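Let the old blocks stay out

I have been having the same small argument in my house since May, and I'd like to make it in public, where I can't be talked over. It's about alphabet blocks. My side is that they should live on the table. The other side is that they should live in a box, with a lid, in the cupboard under the stairs, and come out when children visit.

The trouble with the box is that everything in it gets forgotten. We had a very nice set of dominoes once and I couldn't tell you now which box they went into. Whereas a block that's lying about gets picked up by everyone - my brother-in-law turns one over and over the whole time he's on the phone, and my neighbour can't have a cup of tea without spelling something rude.

I also don't hold with repainting them. People do this, I've seen it at fairs, old blocks sanded right back and done in those chalky greys, 39 pounds a set! The K on our table has gone speckled in its yellow and the bare wood shows at the corners, and I like it far better than I'd like a smart one.

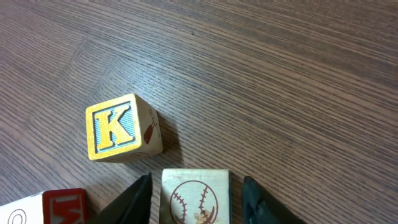 Montserrat Bautista thinks I'm being sentimental, and told me so over lunch. A toy is for playing with, she said, and if there's no child in the house it ought to go to one who'd use it. I did go quiet for a bit. She's right that there are far too many good toys sitting on grown-ups' shelves being admired.

But mine aren't on a shelf, are they? They get handled every day, by people of 54 as well as people of five, and when the small ones come round they go straight for them (no lid to wrestle with, no asking). I'd give away a spare set tomorrow. This one I'm keeping, and it's staying next to the fruit bowl, and whoever lays the table can jolly well move it over a bit.

Comments

Eliseo Magaña
Box. Sorry. I trod on one in the dark and I've never forgiven it.

Ximena Zepeda
We've only got 20 left out of our set and no vowels except U. Still on the windowsill!

Crisóforo Medrano
What do you clean them with? Mine have gone a bit sticky.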